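How to Do a Four-Night Hotel Stay Out of One Small Bag

Packing, Hotels, Tips

Quick one this week, on the road again. Got asked how I do four nights with no checked bag. So this is the routine. Works for a business hotel, works for a resort, does not work for skiing.

What you need

One soft bag that fits under the seat. Mine's a Goria, older than I'd like to admit, zipper still good.
Two packing cubes, one bigger than the other
One clear zip bag for liquids
A flat pouch for paper and small stuff
The hotel's phone number, written down someplace that isn't your phone

Step 1. Check the room before you pack

Do this first. Everybody does it last. Open your booking and see what the room really comes with. Hair dryer, iron, fridge, coffee maker, robes. The booking page is often out of date – I had a room in Naltari listed with a fridge and a microwave and got a mini bar with a sensor tray. So call. Front desk, not the 800 number. Call mid afternoon, after the checkout rush and before the check-in rush. Ask:

Is there a guest laundry, and is it coin or card?
Is the iron in the room or do I request it?
What's in the bathroom, bottles or wall dispensers?
Is the pool open on my dates?

Write the answers on the same page as your confirmation number. Takes five minutes if you don't get put on hold.

Step 2. Pick clothes by the day, not by the pile

Lay it out on the bed. Day one is what you wear on the plane so it doesn't count. After that:

Two bottoms, both go with every top
Three tops
One thing nice enough for dinner
Sleep stuff
Swimsuit if they said yes on the pool
Socks and underwear, one per day plus one

Wear the heavy shoes. Pack the light ones, soles together, shower cap over them. If you're bringing a third pair you're checking a bag, sorry.

Roll the tops, fold the bottoms. Bigger cube gets clothes, smaller one gets underwear and sleep stuff. Don't fill the cubes all the way. If the zipper fights you take one top out and try agian.

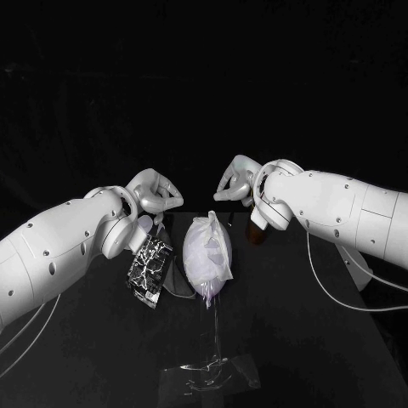 Small stuff is where bags go wrong, so step 3 is the flat pouch. Pain pills, bandages, stain wipes, spare contacts, tea bags, a couple of instant coffees. Nothing in a box, nothing in a jar. What you want is packets, small and flat like the black one in the photo with the white crackle pattern on it. Flat things slide in against each other and the pouch goes right down the back wall of the bag. Go for a print you'd know at a glance, too. White branching lines on black is easy to pick out from a heap of plain ones, and a packet with a little white label area gives you someplace to look first. Medicines stay in somthing with the name and dose on it, always.

Step 4. Liquids

Keep it to what the hotel won't have. If they told you wall dispensers, you can skip shampoo and body wash. I still bring conditioner, hotel conditioner is a joke. Face wash, toothpaste, deodorant, sunscreen. Check the size rules for your airline and airport before you go, they vary.

Screw the caps down, then a bit of plastic wrap under the cap if you're picky. Liquids bag goes in last, on top.

Step 5. Load the bag

Order, bottom to top:

Shoes, heels to the corners
Big cube
Small cube
Flat pouch, down the back
Chargers in the outside pocket
Liquids
Jacket over your arm, don't pack it

Pick it up. Walk the hall and back. Too heavy now is way too heavy at the far end of the concourse.

Step 6. When you get to the room

Unpack right away, even if you're wiped out. Hang the dinner thing first, in the bathroom with the shower running hot if it's creased. Cubes go straight in a drawer. Everything else on one surface – desk or dresser, pick one and stick with it. That's how I quit leaving chargers behind. I left one in room 732 at the Hughes in Bruralville and it cost more to mail than it was worth.

Laundry bag from the closet is your dirty clothes bag. Check the closet for the price list first and don't leave the bag on the bed filled, some places take that as a yes.

Step 7. The wash

Night two, do one sink wash. Underwear, socks, one top. Warm water, squirt of body wash, rinse till it's clear. Roll it up in a towel and stand on it, then hang. Not over the lamp. Bathroom fan on overnight. Thin stuff is dry by morning, cotton socks may not be.

If there's a guest laundry go before 7 in the morning. Evenings there's a line.

Step 8. Getting out

Allow 30 minutes. Drawers, safe, shower hook, behind the bathroom door, outlets by the bed. Dirty clothes go in the big cube, clean in the small one. Liquids on top again.

Want late checkout? Ask the night before, at the desk, in person. If it's a no they'll usually hold the bag so you can still get lunch.

Common questions

Backpack or duffel? Whatever fits under the seat. I like a duffel.

What about a laptop? Own sleeve, against your back. Count it in the weight when you do the hall walk.

Kids? Different post. Have a draft, it's a mess.

Longer trips? Same bag, second sink wash. I've done more than a week that way, got pretty tired of those three tops.

Next up is resort fees and how to find them before you book. Probably Tuesday.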